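Questions about hat care and orders
Sukotex online shop, last updated 18 March 2023

How do I find my size?
Put a soft measuring tape around your head, a little above the ears and across the forehead. Do it two times. If your result is between two sizes, please take the bigger one. We can send a foam strip which you put inside the band.

Can I wash my hat in the machine?
Cotton hats, yes, in cold water and in a closed wash bag. Wool and straw hats, no. For these please use a soft brush, always in the same direction.

My Hayashi hat lost its shape in the suitcase. Can it be repaired?
In most cases yes. Hold it over steam for a short time, form the crown with your fingers and let it dry fully before you wear it. If the brim is broken, write to us first and do not iron it.

How long does delivery take?
Orders inside the country arrive in 3 working days. For other countries it depends on the customs office, and we cannot make it faster. In October we are slower because of our stock check.

Can I return a hat I have worn outside?
Unfortunately not. You can try it on at home and return it within 31 days with the label still attached.

Where can I try hats in person?
In our Grarkum shop, at 154 Gumgate. Parking is behind the building.

How should I store a hat when I do not wear it?
Keep it away from sun and heaters. A hat with a soft crown does best on a rounded form or a stand with a wide top. A thin hook will leave a mark in the fabric after some months.
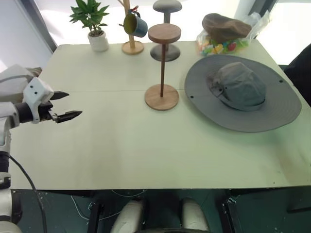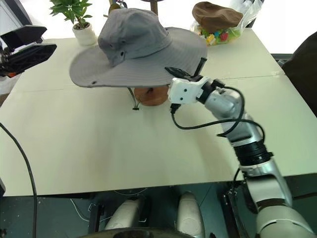 Stands on a table (first picture) and a gray bucket hat on a wooden head form (second picture).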